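Minutes, Fixtures and Linen Working Meeting
Kellell Serviced Apartments, September
Start 9:40 a.m.

1. Previous minutes
Accepted with one correction. The Wallin building has 416 bathrooms on the linen schedule. The earlier total included the ground-floor restrooms.

2. Towel stock
Stock on hand is 2,755 white hand towels. Over 300 are due for withdrawal for frayed hems. Otuvent quoted for replacements in lots of 200. Two lots to be ordered. Weight and size unchanged.

3. Rails
Clevus has not confirmed a delivery date for the wall rails. Item carried forward.

4. Vanity sealing
Resealing of the marble tops is to start on the upper floors. Sealer needs 24 hours with nothing on the surface. Linen stays on the cart until the floor is signed off.

5. Folding standard
Hand towels are to be folded in thirds, then in half, and set at the back of the vanity, clear of the basin. The check applies to the finished counter only. A towel left bunched on the marble with a corner over the front lip is marked as not done. The revised check sheet takes effect with the next linen rotation. Meeting closed 10:25 a.m. 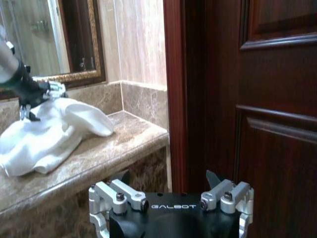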